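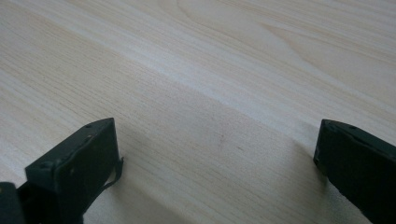 Mahmoud

Ticket 651: hand-held gripper, width reading won't agree with itself
Status: open, again
Hardware: hand-held gripper, foam pads
Controllers under test: Skevwood, Irkia

Symptom
Fingers wide open over the bare table, nothing between them, and the Skevwood says the grip is still partly closed. Move nothing, ask again, and it picks a new number. It is never embarrassed.

10:15
Swapped the Skevwood for the Irkia. Same gripper, same cable, same table. Irkia reads fully open and stays there. I would have closed the ticket if I hadn't kept going, which was my mistake.

10:40
Ran 200 open/close cycles on the Irkia with nothing in the grip. No drift on the open end. The closed end creeps, always toward "wider than it should be." Skevwood, same 200 cycles: closed end is fine, open end wanders. So we own two controllers and between them one good one.

11:30
Took a look at the pads. They're worn, the foam has collected lint, and there's a loose strip of dark material dangling off the edge. Pressed it back. It has other plans. Not trimming it until the comparison is finished, so both controllers get the same bad pads.

1:05
Recalibrated both with the Sturnum block, closed end first and then open. The manual for the Skevwood says open end first. The manual for the Irkia says order doesn't matter, in a tone I didn't care for. Redid the Skevwood in its preferred order and the open end settled down for 300 cycles. Then it wandered again, but less.

1:50
Moved on to the packet dispenser, red packets loaded. These are thin and slippery enough that the closed reading matters a lot. Irkia kept reporting a grip when I had closed on air. Skevwood got the empty ones right and was slow about it.

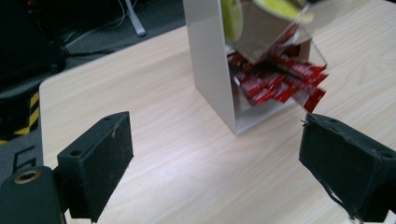 Do I need to recalibrate after changing controllers if the gripper stays the same?
Run the calibration again every time. The end points are stored in the controller, and the values from one won't carry over to the other.

2:30
Pulled the cable at the controller end and reseated it. Skevwood open reading steady so far. I have reseated this cable before and felt this same hope.

Still to do
New pads, both fingers, then more than 500 cycles on each controller, open end calibrated first.
Leave the Irkia firmware alone until then.
Find out who set the Skevwood smoothing to maximum. It may have been me.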